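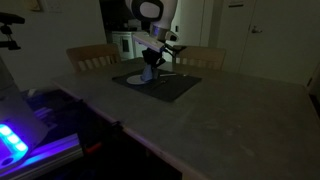
A place setting on a black mat: white plate, slender silver utensil.

Picture book about a goat who won't share his hill gets a second life

April 4, 2021

A rhyming picture book that went out of print before most of its current fans could walk is coming back to shelves in September. Wunditz, the small children's press, confirmed it will reissue The Goat on Biscuit Hill by Nkechi Etim, with the original artwork and a new hardcover jacket.

Good news for anyone who's been trying to find one second-hand. Copies turn up at library sales now and then, usually with crayon in them.

The book first came out in paperback from Drasteck, an outfit better known for colouring books and school diaries. Print run of 600. Etim says she still has the letter telling her there wouldn't be another.

"I put it in a drawer and went back to teaching," she said by phone. "I thought that was that. Then parents started writing to me, and they were parents I'd read it to when they were in grade two."

For those who missed it – Gordon is a goat. Gordon has a hill. A sheep wants to sit on the hill, then a duck, then a whole brass band, and Gordon says no to each of them in a slightly longer rhyme than the last. Kids learn the refusals by heart and yell them. Teachers know this. The tuba verse is the one everybody remembers, and it's a proper tongue twister, try it at speed with a room of five-year-olds waiting for you to muck it up.

The pictures were done by Nazma Gazi in ink and watercolour. Her originals were thought lost when Drasteck moved offices. All but 5 of them were in a flat box at her sister's place, under a spare mattress. The missing ones have been scanned from a clean first printing, and Gazi has touched up the colour herself.

"The greens had gone a bit grey in the old book, that was the paper," Gazi said. "Gordon's hill is meant to be very green. Now it is."

No changes to the words, mostly. Etim fixed one line in the duck section that never scanned and has bothered her ever since. She wouldn't say which line. She did say a boy at a school visit once pointed it out to her in front of his whole class, and he was right.

The push for a reissue came from readers. A letter asking Wunditz to take the book on was passed around by school librarians and ended up with 177 names on it, a good few of them with notes attached about reading it to their own kids off photocopies. Editors at the press hadn't heard of it. One borrowed a copy, read it at home at bedtime and was made to read it agian straight away. Then again.

The new edition is hardcover, 32 pages, same square shape as the old one. There'll be a read-aloud recording too, with Etim doing the narration and Gordon's voice. She's apparently been doing Gordon's voice for her nephews for years and didn't need to audition.

Etim grew up on rhyming books and makes no secret of it. Her mum read to her every night and her grandfather made up verses in the car, most of them rude. She says the rhythm of Gordon's speeches comes straight from him. Her own shelf at home still has the books she had as a kid, spines gone, a couple held together with tape.

Asked whether there's more to come, she said there's a second Gordon story, finished, also in a drawer. It has a boat in it. Wunditz has seen the text but nothing's signed. Gazi has done a few pencil sketches of the boat "for fun" and reckons it's harder to draw than the brass band was.

A launch reading is planned for September, place still to be confirmed. Both will be there to sign. Old copies welcome, crayon and all, Etim says she'd rather like to see them.

Schools and libraries can order ahead through the usual suppliers. The press is also putting together a sheet of the verses in large print for classrooms, free with orders, after several teachers asked if they could stick the tuba bit on the wall. Price for the book hasnt been set yet.

70 shares
5 comments

Recent items
Priedītis: the little fir tree story finally in English
Gilosent picture book prize opens for entries
Bedtime reading – when do you stop?
Five rhyming books that survive the hundredth go
School library week: what the kids borrowed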